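From: Teodoro Arriaga
To: cantero-weavers list
Subject: Re: [cantero-weavers] Soaking times, and the rim question

Sorry for the slow answer, been on the road with the Fusix order and only reading mail on my phone.

On Mar, Clurnedum wrote:
> Two things from the last meetup I didn't write down. First, how long
> are people soaking the Sorska willow? The sheet that came with my
> bundle says overnight and mine was still cracking at the turn when I
> did the sides. Second, does anyone have a good way to finish the rim
> so it doesn't creep up on one side after a few weeks? I've redone
> mine 2 times now and would like to stop.
>
> Also is the spring bulk order still on, and what is the minimum?

OK, soaking first. Overnight is not enough for the Sorska stuff if it's bark on. Buff, yes, overnight is too much if anything, I do 2 hours and then wrap it in a damp towel. Bark on I go 4 days, in the old bathtub out back, weighted down with a paving slab. Change the water if it starts to smell. Thick ends want longer than tips so if you have mixed sizes sort them first, I didn't the first year and wasted half a bundle.

If it cracks at the turn and it's been in long enough then it's probably drying out while you work. Spray bottle. Every few minutes, more if the heat's on in the house. And don't leave a half done base over the weekend and expect the stakes to bend, they won't, you have to dunk the whole thing again.

Bulk order – yes still on. Minimum is 300 rods per size, we're at 186 for the four foot and nowhere on the six foot. Send me your numbers off list please, not in this thread, I lost two people's orders last time that way. Cantero pickup same as before, round the side door.

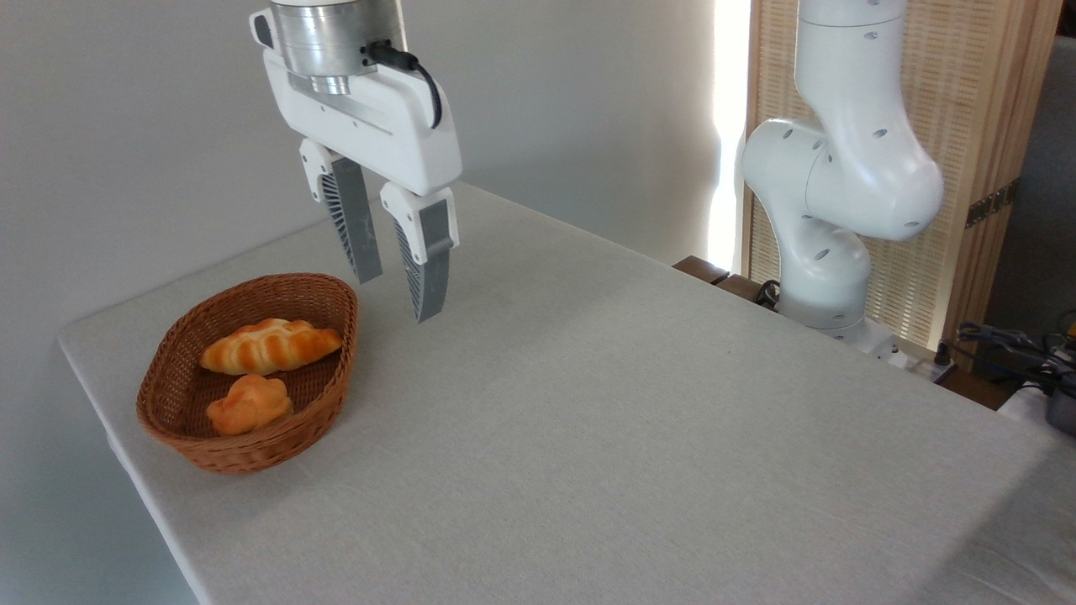

The rim question is harder becuase there's more than one thing that makes it creep. Usually it's the stakes being uneven where you kink them down, so one side has more spring in it and slowly lifts. Kink them all at the same height before you start the border, use a bit of scrap as a gauge. Then think about what the thing is for. A wicker basket standing on a tablecloth like that one has an easy life, but if it's getting carried full of logs the handle will pull the rim no matter what you do, so peg the handle right through the border and down into the weave.

Other thing is dry it level. Upside down on a board, brick on top, leave it alone a week.

I have a handout for the three rod border somewhere, will scan it when I'm home. Poke me if I forgett.

Teodoro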